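The Quiet Politics of the Gray Towel

By Teodora Stoyanova

My grandmother folded towels in thirds and distrusted anyone who didn't. I married a man who folds in half, then in half again, then puts the result on a shelf and considers the matter closed. We have 40 towels between us and very few opinions in common.

Gray ones cause the most trouble. White towels confess to everything and get washed. Gray towels can go a month in a Pisville bathroom looking perfectly respectable, which is how we came to own so many. 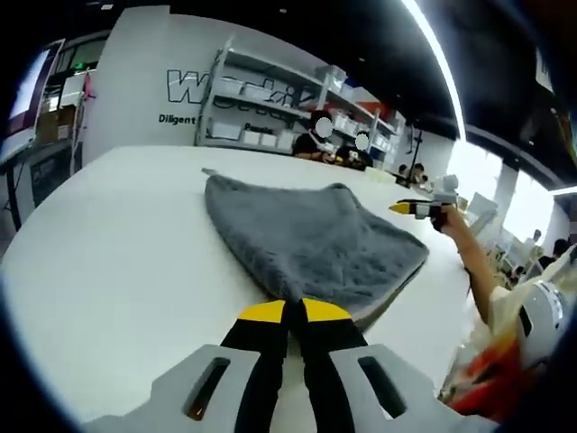

So before any folding comes the flattening, a step most households skip. Snežana Kadrić, who ran hotel laundries for 3 decades, won't hear of it. Lay the thing on a table bigger than it is, she told me, and get every corner where you can see it. Plush fabric holds a grudge. A tucked corner at the start is a lump at the end, and the lump will be on top when your mother-in-law opens the closet.

Kadrić also believes in two pairs of hands. One side holds, the other lifts. My husband and I tried this on a Vumow bath sheet and were not speaking by the second crease.

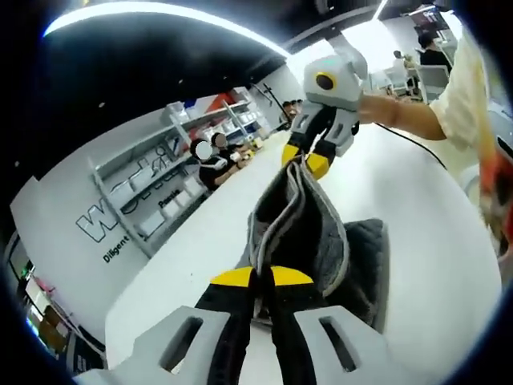 Dark gray and fuzzy, held at both ends over a white table.

The trim is your friend, if you have trim. Line up the pale edges and the middle mostly takes care of itself – mostly, because thick pile likes to roll, and what should be a tidy rectangle comes out as a pair of plump humps. Radomir Popescu, my neighbor and a committed roller, says this proves folding is a lost cause. His closet looks like a bakery. 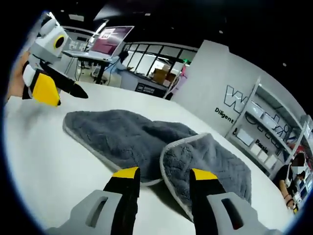
Page last updated: January, 3:40 p.m.

I have settled on halves for the gray ones and thirds for guests. My husband calls this surrender. He has also started putting his own stack behind the door, where my grandmother's photograph can't see it.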